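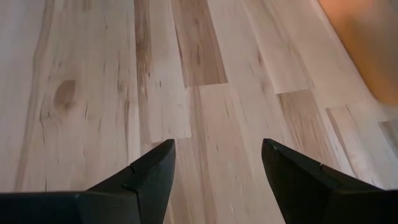 Hardwood flooring in the Bumley Workroom, with a round knot in one of the paler planks.

Bumley Workroom reopens to members after floor and furniture works

The Bumley Workroom at Flillholm has reopened following the completion of works to its floor, lighting and shared benches. Members may again use the room during normal building hours, and bookings for bench space are being taken at the front office.

The works were carried out by Ebihara Joinery and included sanding the full floor area of 184 square metres, repairs to the skirting on the courtyard side and the replacement of two doors. The hardwood boards have been kept. An earlier proposal to lay sheet flooring over them was withdrawn after the tenants' meeting in December, at which most of those who spoke asked for the timber to stay.

Oluwatosin Okonkwo, Head of Premises, said that the condition of the boards had been better than the survey suggested.

"The boards vary a good deal in colour. There are knots, mineral lines and one or two planks much darker than their neighbours," Ms Okonkwo said. "We asked the contractor to leave all of that as it is and to replace only what was split. In the end very little had to come out."

Members are asked to lift stools and crates when moving them. Felt pads may be collected from the front office without charge. Adhesive tape should not be applied to the floor for any purpose, including the marking out of display areas, and anyone who needs an area marked should speak to the premises team beforehand.

Benches and dividing panels

The shared benches have been returned to the room and their wooden tops refinished. The finish is glossier than the old one and shows reflections from the ceiling lights, and members who photograph their work may wish to bring a cloth or sheet of plain card to put beneath it.

Low panels in mint green and teal now stand at the far edge of the long table, together with a beige wooden box. They give a measure of separation between people working on either side while leaving the upper part of the room open. Araceli Segura, who prepared the furniture plan, said that full-height screens had been considered and rejected on grounds of daylight.

"The room has windows on one side only," Ms Segura said. "Anything tall would have put half of the tables in shade by three in the afternoon."

The panels are free-standing and should be left where they are. Requests for a different arrangement, for instance for a class, should reach the front office at least two working days in advance.
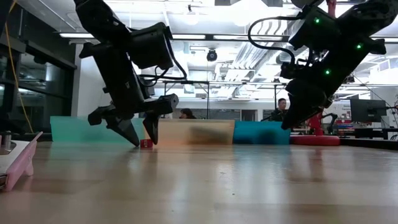
Shared materials and small tools

The arrangements for shared materials have also changed. Until the closure, tapes, clips, staplers and other small items were kept in the tall cupboard beside the Lakier Room and signed out individually in a book. The stock check made before the works listed 375 items, a number of which had not been entered in the book at any time. Others had been entered several times under different names.

Signing out has been discontinued for ordinary stationery. Items will be kept at the benches in open bins and may be used freely by anyone with a booking. They remain the property of the Workroom and should not be taken home or moved to the studios upstairs.

Cutting tools, hot glue equipment and anything with a mains plug, other than the bench lamps, will continue to be issued from the front office against a membership card.

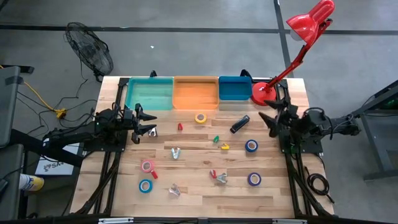
Sorting will be the responsibility of whoever has the last booking of the day at each bench, and fifteen minutes have been added to the final session for that purpose. Where a bench has the three shallow bins, tapes of every colour go into the teal one on the left, staplers and clamps into the orange one in the middle, and metal clips and small plastic pieces into the blue one on the right. The blue bin is slightly smaller than the other two and should not be overfilled. The red lamp at the back right corner should be switched off at the end of the session, with its shade left pointing down towards the bench.

Tincuța Matei, Membership Officer, said that the office would review the system after one term.

"Members told us that the book was a nuisance, and we accept that," Ms Matei said. "The new arrangement depends on things going back at the end of the day. If we find that we are buying the same roll of tape every week, we shall have to look at it again."

Items found broken should be handed in and not returned to the bins. A replacement will be put out on the next working day where stock allows.

Bookings and charges

The Workroom has 330 registered members, all of whom have been sent a copy of the revised conditions of use. The conditions apply from the first booking after reopening, and no separate signature is required. Members who did not receive a copy should check that the office holds their current address.

Charges for bench space are unchanged. The deposit for a group booking has been set at £50 and will be refunded in full when the room is left in order. Schools and registered charities are exempt.

Chun-yin Lam will resume the beginners' bookbinding class at the long table, and Hok-lam Chiang's model-making group will return to its former evening place. Both have vacancies. Names may be left at the front office, which is open from 9.30am until 4pm.

The door to the courtyard will remain out of use until the new closer has been fitted. Members should enter by the main corridor until a further notice is posted.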